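Opinion

Cloth Folding Results Should Be Reported With the Table Left as It Was

Published Sunday, January 31, 2021, by the Wondholm Institute for Applied Manipulation

The study of how robots handle clothing has reached a stage at which its reporting habits deserve as much attention as its methods. Success rates in published work have risen steadily. The conditions under which those rates were obtained are often described in a single line, and readers are left to assume that the garment was alone on a clean surface, under good light, and placed by hand in a favorable position before each trial began.

The Institute takes the view that this assumption should no longer be left to the reader. A folding result is a statement about a garment, a table and everything else on that table.
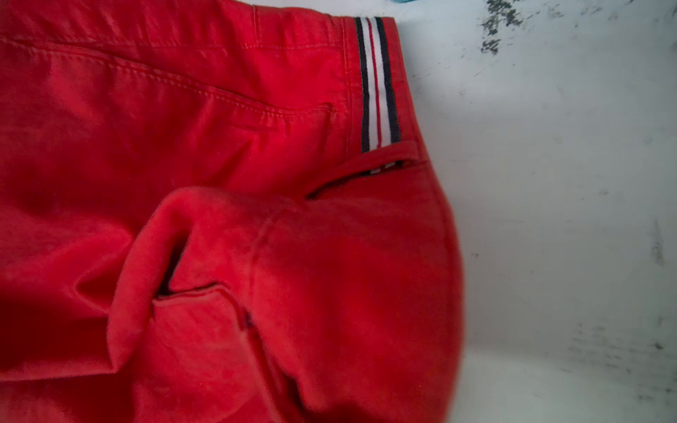 The case for this position rests in part on the Alliseo trials, which the Institute concluded in October. The trials covered 3,248 attempts by a two-armed system trained from human demonstrations. The method itself was ordinary. A person guided the arms through the task, the recordings were used to train a control policy, and the policy was then tested without help. What set the trials apart was the rule that household objects would share the table with the clothing and would stay there.

Trousers proved to be the most instructive garment. A towel has four corners and one layer. Trousers have two legs that slide over each other, a waistband that is stiffer than the rest, and pockets and seams that can hide an edge from a camera. A policy that has learned only towels has learned very little about the way layers behave when one is pulled and the other is not.

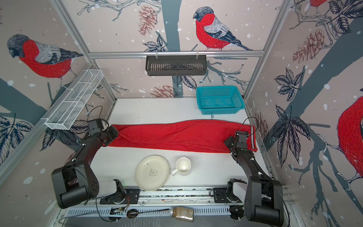
Objections to this approach are familiar and should be met fairly. The first is that a cluttered table makes results harder to compare. Two laboratories will not own the same plate or the same mug, and a failure in one place may say nothing about a failure in another. This is true, and it is a good reason to publish a list of objects with their positions. It does not justify removing them.

The second objection concerns cost. Adding objects increases the number of trials needed before a figure can be trusted, and smaller groups may not have the time. The Institute accepts the point. It would ask only that such groups report a smaller number of trials plainly. A paper with 110 trials on an ordinary table is of more use to the field than one with ten times as many on a bare one.

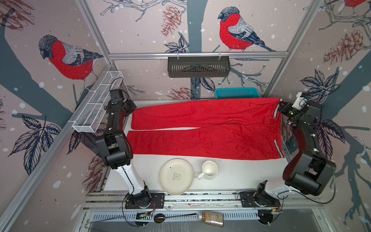 There is also the matter of what counts as success. In the Alliseo trials, 37 attempts were first scored as complete because the final fold matched the target outline. On review, each was changed to a failure because an object on the table had been moved during the attempt. The scoring rule had looked at the cloth and nothing else. Had the review not been carried out, those attempts would have entered the record as evidence of good performance.

Similar weaknesses can be found in the Cantero scoring sheet, which the Institute itself used until last year. That sheet has seven items. All of them concern the shape of the finished fold, and none asks about the rest of the workspace. The Institute has stopped using it and recommends that others do the same.
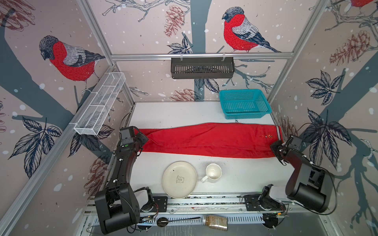

Photo: Wondholm Institute / Stekelach Laboratory

Three changes to common practice would go a long way. Authors should state what was on the table in every reported trial. They should say who placed the garment and by what rule. They should publish recordings of failed attempts along with the successful ones, in full and at normal speed, so that a reader can judge how the failure came about.

None of this requires new equipment. The Stekelach Laboratory, which shares its test procedures with the Institute, adopted all three practices within a single project and lost no more than a few days of work in doing so. Its reported success rate fell as a result. The Institute considers the lower figure the better one and will cite it in preference to the earlier result in its own publications.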